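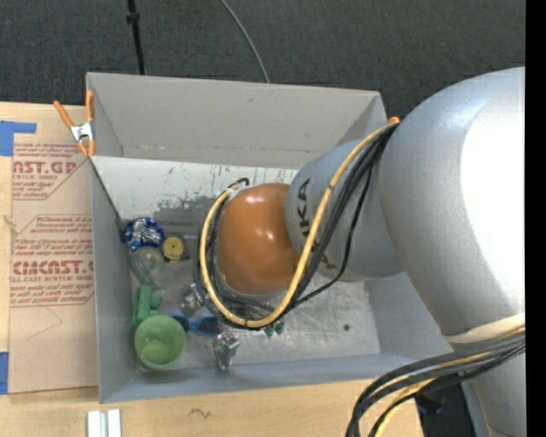

Ticket: Toy bin flaps will not stay down
Opened by: Minttu Tuominen
Location: Fellau room, light wood table
Status: Open, workaround in place

Problem
The top flaps on the gray cardboard bin keep coming up during the day. When a flap folds inward it covers one corner, and small things under it get missed at cleanup. The crease across the far wall also looks deeper than it did in May.

Contents at time of report
Green bowl or cup, green plastic piece with knobbed ends, small yellow disk, gray-green ring, crumpled blue-and-white item. More of the set is on the shelf.

Tried so far
1. Bent the flaps back by hand and left the bin upside down overnight. Flaps were up again by 9.
2. Packing tape on the outside. Held for 2 days, then peeled and took some of the gray surface with it. Do not repeat.
3. Orange spring clamp on the corner. Holding. The clamp has to go on over both layers of cardboard or it slides off.

Floor of bin
Scuffed, with dark marks and smudges. Dry cloth did nothing. Damp cloth lifted a little of it but the cardboard started to go soft, so I stopped. The marks don't come off on the toys.

Reply from Dremmont stores
We have 4 more clamps of the same size and can send them over. Replacement bins come from Echeverri, flat packed, same gray. Do you want one now or when this one fails?

Reply from Minttu
Send 2 clamps please. Hold the bin order for now, the walls are still firm. If the crease splits I will update this ticket and we can swap it then. Please don't send a plastic one, the last one was too deep for the table.

Next check: end of the month.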